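In Defense of the Snack Table

I have been to a good many open houses, bake sales and office send-offs in Luststead, and I have come around to a belief my younger self would have laughed at: the snack table deserves as much thought as the dinner. Maybe more, if I'm being stubborn about it, and my family will tell you I usually am.

Dinner gets planned for weeks. The snacks get dumped out of a grocery bag 15 minutes before the doorbell rings, chips on top of cookies on top of candy bars, and then we wonder why people stand in the hallway holding one sad napkin. A guest who has to dig through a pile will mostly take whatever is on top and wander off.

What I like is a table with levels. Put the bottles on a little stepped rack so the back row stands higher than the front. Give the bags of chips a tray of their own, let a basket hold the foil containers, and line the candy up along a shelf at the side. Then leave the middle open, with one plain tray for people to fill as they please.

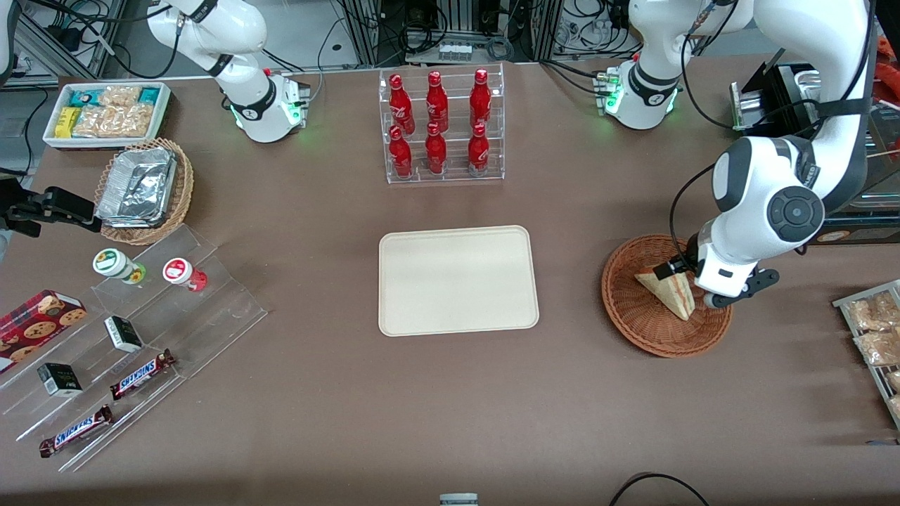 I know the objection, because my sister-in-law makes it every June. She says it looks like a store, and that a home should look like a home. I see her point – there is something cold about a party where you're afraid to disturb the cookies. But I've watched people at both kinds of table, hers and mine, and at mine they linger. They pick up a jar and read the label, they ask each other what's good, and the shy ones have something to do with their hands.

It needn't cost much, either. My 2 clear risers came from a closing sale at a gift shop over in Panedcombe, and they've been scratched and washed and scratched again. A shoebox under a dish towel does the same job, and I used one for years.

So buy the same chips you always buy. Just give them somewhere nice to sit, and set them out before you change your shirt.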